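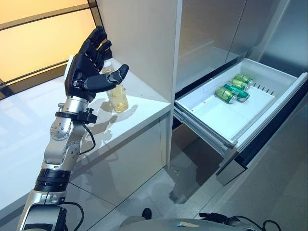
Will I still have a job once the arms are working? Hafiz Harahap asked that at the first staff meeting, before we'd even found the light switch for the projector, and it's still the question we get most. So it goes first.

Yes. No positions at Matgate are being cut for this. Kitchen and pantry hours stay as posted through October. What changes is what fills them — less bending into the drink drawers, more time with the people who come in to eat.

What will the robot do in the pantry?

Drinks, for now. Cans and bottles, between the counter and the fridge. We picked drinks because everybody hates that chore and because the shapes are easy to learn on. The hand has five fingers, and watching it come up to a bottle on the counter is a real treat the first few times (okay, every time).

Who is in charge of it during a shift?

Whoever is on the pantry rota. You start it, you can pause it, and you decide when it's in your way. Lynch is the only building running it so far. Vadard comes next if the crew there wants it.

Do I need to know how to program?

Not at all! Training takes 2 hours and most of it is hands-on. You'll learn the start routine, the stop button and how to write a useful note when something goes wrong. "Dropped it" is fine. "Dropped the tall bottle while turning toward the fridge" is wonderful.

What if it's slower than I am?

It is slower than you are. Please don't race it, and don't clean up after it to make it look good. We learn a lot from the misses.

Can I leave the freezer drawer open while it works?

Only if you're staying in the pantry. If you walk off, pause the arm and close the drawer first.

Does it record me?

Its camera is on while it runs. If you'd like to be out of view, pause it. You don't need to give a reason.

Where do ideas go?

On the Mistach board by the time clock. We've had 50 cards so far and I've read every one. The bottle height marks on the shelf came from a card, and so did the quiet hour after lunch.

Last updated February 17, 2026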